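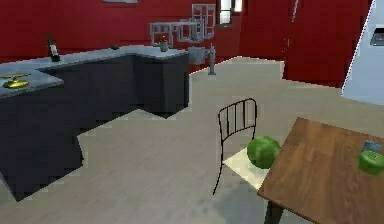
커피 끊은 지 147일째 되는 날이라 타래 하나 엮어봅니다. 정확히는 카페인을 끊은 거고 커피는 디카페인으로 계속 마셔요. 주변에서 하도 물어봐서 이제 링크로 답하려고요ㅋㅋ

일단 저는 의지가 강한 사람이 아닙니다. 헬스장 기부천사고 영어 전화 수업도 벨소리 무서워서 그만둔 사람이에요. 그러니까 대단한 결심 얘기를 기대하셨다면 조용히 뒤로 가기 눌러주세요

시작은 건강검진도 아니고 위염도 아니고 그냥 잠이었어요. 눕는 건 일찍 눕는데 머릿속에서 회의가 계속 열림. 낮에 보낸 메일 문장을 천장 보면서 고치고 있는데 이게 매일 밤이더라고요. 그러다 어느 날 마신 걸 쭉 적어봤는데 아침에 진하게 한 잔, 점심 먹고 한 잔, 네 시쯤 졸려서 또 한 잔. 거기에 녹차는 물이라고 생각해서 빼고 있었어요. 녹차도 카페인이 있다는 걸 알면서도 마음속으로는 물로 쳤음

처음엔 한 번에 딱 끊었습니다. 이건 정말 비추예요. 둘째 날 오후부터 머리가 띵한데 두통이라기보다는 누가 모자를 너무 꽉 씌워놓은 느낌? 타이레놀 먹고 버티다가 저녁에 편의점 캔커피 따는 순간 졌습니다. 근데 그 캔커피가 또 너무 맛있었어요... 평소엔 달아서 안 마시는 건데

그래서 다음엔 줄이는 걸로 바꿨어요. 일반 원두랑 디카페인 원두를 섞어서 내리는 거예요. 첫 주는 디카페인을 조금만, 그다음 주는 반반, 그렇게 슬금슬금. 이렇게 하니까 모자 씌운 느낌이 훨씬 약했어요. 혀가 눈치를 못 챘다고 하면 거짓말이고 챘는데 넘어가 준 정도

디카페인 맛 얘기 안 할 수 없죠. 예전에 마셔본 디카페인은 보리차에 연필 담근 맛이었거든요? 근데 요즘은 진짜 많이 좋아졌어요!!

제가 정착한 건 Millar 디카페인 블렌드입니다. 고소한 쪽이고 산미 거의 없고 우유 넣어도 안 밀려요. 아침 라떼는 무조건 이거. 단점은 봉투 지퍼가 너무 부실해서 사자마자 밀폐용기로 옮겨야 된다는 거. 지퍼가 한쪽만 물리고 한쪽은 늘 벌어져 있어요. 커피는 이렇게 잘 볶으면서 왜죠

산미 좋아하시면 Engebretsen 쪽이 나을 거예요. 뜨거울 때보다 살짝 식었을 때 맛있어요. 자두 같기도 하고 홍차 같기도 하고. 다만 좀 비싸고 품절이 잦아요. 저는 토요일 오전에 재입고 알림 떠서 들어갔다가 결제창에서 품절 본 적 있음. 로그인하고 비밀번호 바꾸라길래 바꿔줬더니 그 사이에 없어졌어요

분쇄도는 평소보다 살짝 굵게 가는 게 저는 맞았어요. 디카페인이 잘 부스러지는지 같은 눈금인데도 가루가 곱게 나와서 물이 안 내려가더라고요. 드리퍼 앞에서 하염없이 서 있게 됨. 물 온도도 조금 낮추니까 끝에 남던 텁텁한 맛이 줄었어요. 이건 제 그라인더랑 제 입 기준이니까 참고만요 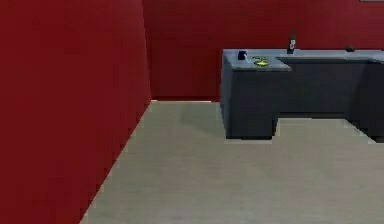
빨간 벽과 밝은 바닥

제일 어려운 건 집이 아니라 밖이에요. 회사에서 단체로 커피 시킬 때 "저는 디카페인이요" 하면 꼭 분위기가 잠깐 멈춤. 어디 아프냐, 임신했냐, 그럴 거면 커피를 왜 마시냐 3연타 들어옵니다. 왜 마시긴요 맛있어서 마시죠. 무알콜 맥주는 다들 이해해 주면서 커피한테만 왜 이렇게 엄격해요

그래도 동네에 Mindano가 있어서 살았어요. 작은 카페인데 메뉴에 있는 커피 전부 디카페인으로 바꿔주고 추가금이 없어요. 원래 주문할 때마다 오백 원씩 더 내는 게 은근히 서러웠거든요. 여기 흑임자 라떼를 디카페인으로 바꿔서 드셔보세요. 평일 저녁에 가면 조용하고 창가 자리 콘센트도 됩니다. 유명해지면 제 자리 없어지니까 너무 많이는 가지 마시고요

앱도 하나 썼는데 Govosance라고 마신 음료 적으면 카페인이 몸에 얼마나 남았는지 그래프로 그려주는 앱이에요. 숫자를 얼마나 믿어야 할지는 모르겠어요, 사람마다 다르다니까. 근데 밤에 누웠을 때 그래프가 아직 언덕 중턱에 있는 걸 보면 좀 정신이 들긴 해요. 줄이는 동안만 쓰고 지금은 지웠습니다. 알림이 너무 다정해서 부담스러웠음. 물 한 잔 어떠세요~ 이런 걸 회의 중에 자꾸 보내요

그래서 잠은 어떻게 됐냐. 첫 2주는 오히려 별로였어요. 낮에 졸려서 소파에서 기절하고 그래서 밤에 또 말똥말똥하고. 그다음부터 조금씩 달라졌는데 잠드는 게 빨라진 것보다 아침에 눈 떴을 때 덜 억울한 게 커요. 전에는 알람이 울리면 일단 화부터 났는데 지금은 그냥 일어나기 싫은 정도예요. 물론 같은 시기에 침대에서 폰 보는 것도 줄였으니까 카페인 덕분인지 폰 덕분인지는 저도 몰라요. 과학 실험 아니고 그냥 제 생활입니다

손 떨리는 건 확실히 줄었어요. 저는 제가 원래 손을 떠는 사람인 줄 알고 살았거든요. 아이라인을 한 번에 그린 날 거울 보고 혼자 박수 쳤어요ㅋㅋㅋㅋ

아쉬운 것도 있어요. 마감 직전에 쓰는 비상 버튼이 없어졌어요. 예전엔 저녁에 진하게 한 잔 마시면 어떻게든 끝냈는데 이제는 졸리면 그냥 졸린 거예요. 그래서 일을 미리 하게 되었다...면 참 좋았겠지만 그냥 마감을 하루 늦춰달라고 말하는 뻔뻔함을 얻었습니다

그리고 실패한 날도 있어요. 147일 동안 5번은 일반 커피를 마셨어요. 한 번은 여행 가서 바다 앞 카페에 디카페인이 없었고, 한 번은 주문이 잘못 나왔는데 한 모금 마시고 알았지만 너무 맛있어서 다 마셨고, 나머지는 그냥 마시고 싶어서 마셨어요. 그날 밤에 좀 뒤척이고 다음 날 다시 디카페인. 처음부터 날짜를 다시 세라고 하시는 분 계실 텐데 제 달력은 제가 셉니다

참고로 디카페인도 카페인이 아예 없는 건 아니에요. 조금은 들어 있어요. 몸 때문에 꼭 피해야 하는 분들은 제 타래 말고 병원에 물어보시고요. 저녁엔 저도 루이보스나 메밀차로 갈아탑니다. 메밀차는 티백보다 알갱이째 우리는 게 훨씬 구수해요. 다 우린 알갱이는 저는 그냥 씹어 먹는데 이건 호불호 있을 듯

초콜릿은요? 하고 물어보시는 분 계셔서 미리 답합니다. 먹어요. 다크초콜릿까지 끊으면 저는 무슨 낙으로 삽니까. 대신 밤늦게는 안 먹으려고 하는 편... 이긴 한데 냉동실에 있는 초코 아이스크림은 왜인지 자꾸 예외가 되네요

7월 되니까 요즘은 콜드브루에 빠졌어요. 디카페인 원두를 조금 굵게 갈아서 물 붓고 냉장고에 하룻밤 두면 끝. 아침에 걸러서 얼음 잔뜩 넣고 마시는데 출근 전에 이거 마시려고 눈이 떠져요. 토닉워터에 타도 맛있고 레몬 한 조각 넣으면 더 맛있습니다. 오트밀크는 제 입엔 좀 겉돌았어요

혹시 디카페인 원두 추천해 주실 분 있으면 답글로 부탁드려요. 고소한 쪽이면 더 좋고 산미 있는 것도 요즘은 잘 마셔요. 헤이즐넛 향 입힌 것만 빼고 다 받습니다. Millar 거의 다 먹어가서 이번 주 안에 주문해야 돼요!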